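Friday

Up at six. Overnight low was mild enough to leave the back window open, and the damp reading in the study had dropped by breakfast. I am still not happy with that corner. The skirting is dry to touch but the paint has lifted again along the bottom edge, and I have marked the extent of it in pencil so I can tell next month whether it is moving.

The main job today was bags. I had put it off since the start of June. The hall cupboard had reached the point where the door would only latch if I leaned on it, and everything in there was a bag with another bag inside it. I pulled the lot out onto the hall floor and sorted by closure, which is the only property I have found that predicts whether I will use a thing. Zips in one pile, drawstrings and gathered tops in another, open totes in a third. Buckles went with the zips.

Weighed the zip pile on the kitchen scale as I went. The grey Arow day pack came in at 493 grams empty, heavier than I would have guessed for something with so little structure. Most of that will be the back panel. It has a foam sheet held in by a sleeve, and the foam has gone permanently bent at the level of the lumbar seam. Took it out, tried to flatten it under the dictionary, no change after lunch. I will cut a replacement from the camping mat offcut. The pack is otherwise sound, apart from a zip pull that I replaced years ago with a loop of cord and have never got around to replacing properly.

The Nandus tote is finished. The coating on the inside has broken down and comes off on whatever is carried in it, and there is no repair for that. I cut off the webbing handles and the one good clip and binned the rest. The webbing is 42 centimetres a side after trimming the stitched ends, long enough for the laundry bag handles if I double the turn at each end.

Shakuntala Tiwari rang at eleven about the sewing machine. She has finished with it for the curtains and I can have it from Sunday. She says the tension is fine on cotton and hopeless on anything thicker, and that she had to hand-turn the wheel through the hems. I asked what needle she had in. She did not know. I will put a heavy one in and test on a scrap of the webbing before I touch anything I care about.
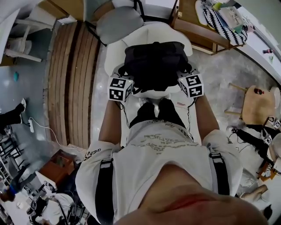
Bags with gathered tops are harder to assess than zipped ones, and I spent the better part of the afternoon on mine. The trouble is that an empty one has no fixed shape, so any comparison of volume is a comparison of how it happened to be left. A seat at ordinary height turned out to be the right working surface, better than the floor, which had me on my knees, and better than the table, which is too high to look into anything. The black bag on the white swivel chair shows the behaviour I mean: soft round sides, top drawn in, and the two handle loops splayed outward instead of standing up where a hand would want them. Mine do the same. The loops are set too far apart for the width of the opening, and once the top is gathered the fabric between them bunches and pushes them over. A short strap across the loops would fix it. I pinned one on the larger drawstring bag using a strip of the Nandus webbing and it held the loops upright with the bag full of towels. With the bag empty it made no difference at all.

The swivel base is a nuisance for this work. Mine turns under any sideways pull, so drawing a cord tight means bracing the seat with a knee. I wedged it with a folded towel against the desk and that was good enough. The fixed chair would have been the sensible choice but it was holding the zip pile.

Results for the drawstring pile, for reference when I do this again. Kept 3. The large one, for towels and the strap trial. The blue one with the flat base, which stands up by itself and therefore gets used. The small mesh one for pegs. The remainder had perished cord channels or cords too thin to knot reliably. I saved the cord locks. One had a cracked spring housing and I threw that out as well.

Cleared the desk while I was at it, as I needed the end of it for pinning. Booklets and loose papers had built up in one stack again. The Semwal heater manual was at the bottom, after I had told Beathag Cruickshank in autumn that it was lost and borrowed her copy. Hers goes back to her tomorrow. The filter interval is given on the inside back cover and I am over 2 months past it. Added to the list. The remaining papers were receipts, all faded, and went into recycling.

Vacuumed the cupboard before anything went back. There was grit along the rear edge and a fair amount of the tote coating, which had come off as fine black flake and stuck to the shelf paper. Shelf paper out. I wiped the boards with a damp cloth and left the door open until after tea. The boards had a slight bow on the lower shelf, worst at the centre. It is not carrying enough to matter now, but I will turn it over next time it is empty, before the set becomes permanent.

Replacement order in the cupboard, from the left: day pack, hanging by its top loop from the first hook so the back panel is not folded; the two Prodatlow zip bags nested, smaller inside larger, both zips open so they do not take a kink; the drawstring bags flat on the shelf with cords tied off. Totes folded in thirds and stood on edge in the shoebox. The door latches without pressure. I opened and shut it several times to be sure.

One thing unresolved. The long black shoulder strap with the swivel clips does not belong to any bag I own. It is good webbing, wider than standard, with a slider that still grips under load. I tried it on both zip bags and the clips are too big for the rings. Possibly Beathag's. I will take it over with the manual and ask.

Tea was the rest of the lentils. Put the scale back, found the pencil I had been looking for in the study, and rang the library about the renewal, too late, they had closed.

For Sunday: heavy needle, scrap test, laundry bag handles, then the strap if the tension holds. Foam panel can be cut any evening. Buy shelf paper. Heater filter.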